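Erker 2-tier carry box, six months of use
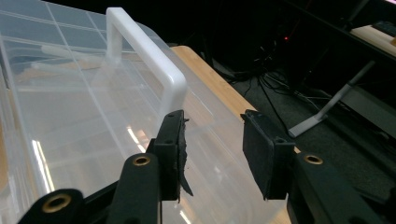
Clear plastic, white handle, dividers showing through under the lid.

Bought in June, writing this up January 2022, so it's had a fair run. Short version: good box, annoying latches, buy it if you sew or bead or tie flies and you carry your stuff anywhere. If it lives on a shelf get something cheaper.

Background. I do beads mostly, some hand sewing, mending for half the street. Before this everything was in jam jars and a tackle box my uncle Eyvindur Thygesen gave me that still smelled of herring. Fine at home. Hopeless on the bus to class. Lost a whole jar of size 11 seed beads down the steps of the 14 and that was that.

Paid 1760 for it at Snorradóttir, the craft shop by the pool, not the one in the mall. Mall had it for more and only the version without dividers. Check which one you're getting, the packaging looks the same.

The plastic. Milky more than clear. I can tell which section has reds and which has blues, can't read a label through it unless the label is big. Not a dealbreaker. I wrote mine in fat marker on tape and stuck them inside the lid. Scratches fast – mine got a good one the first week from keys in the same bag – but scratches don't matter on something already cloudy.

Dividers. The best part. Top tier has the small compartments and the walls come up close enough to the lid that beads don't hop over. I tested this by accident when it went off the back seat at a roundabout. Sequins moved. Beads didn't. Sequins will get through anything so I dont hold that against it. You can pull out some of the walls to make long sections for needles and snips, the outer ones are fixed. Took me weeks to figure out they come out at all, there's no instructions, you just have to yank harder than feels right.

Bottom tier is one open space. I keep thread, a pincushion, two pairs of scissors and the glasses I pretend I don't need. Would have liked one divider down there. The old Sullasow box had one and it was half the size.

Handle. Solid, square-ish, fits my whole hand with winter gloves on. Doesn't pinch. I had it loaded to the point where the bag scale said over 2 kilos and no creaking. Only thing, it doesn't fold down flat so you lose shelf height. Measure first. I didn't, and had to move a shelf.

Latches. Ok so. Stiff when new, really stiff, broke a nail and said things. Then for a couple months they were perfect. Now the left one is going soft and pops if I pick the box up at an angle. I emailed and got a reply after nine days asking for the reciept, which I'd thrown out. Þórarinn Hallgrímsson in my Thursday class has the same box, a year older than mine, and his left latch did the same thing, he runs a wide rubber band round it. Works. Looks terrible. For this price I shouldn't be shopping for rubber bands.

Cleaning – warm water and dish soap, dry it properly or you get spots. Don't use nail polish remover on it. I got glue on the corner and tried that and now there is a white patch that'll never come off. My fault, but a warning sticker would be nice.

Compared to others I've had or borrowed:

Sullasow small. Cheap, tough, 280 at the gas station of all places. Dividers stop short of the lid so everything ends up mixed. Fine for buttons, useless for beads.

Stelia stack set. Three boxes that click together, 600 on sale. Very pretty, much clearer plastic, and you can take just the one you need. No handle though, and the clicks let go if you lift from the top box. Gorgeous for a desk. I gave mine to my sister and she loves it, she never takes it anywhere.

Tackle box. Strong as anything, weighs a ton, herring.

So would I buy the Erker again. Yes, probably, on sale. It's the only one where I get off the bus with the same beads in the same sections. Everything I need for class goes in it and I've stopped carrying a second bag. But fix the latch, and put one divider in the bottom, it can't cost much.

Good: dividers right up to the lid, comfortable handle, holds a lot
Bad: latches, handle doesn't fold, no help without a receipt
4 out of 5. Was going to be 3 and a half but the roundabout thing impressed me

Edit: a few people asking if standard thread spools stand up in the bottom. Yes the small ones. The tall cones no, lay them down. Haven't tried bobbin cases in the top, will do when I find mine.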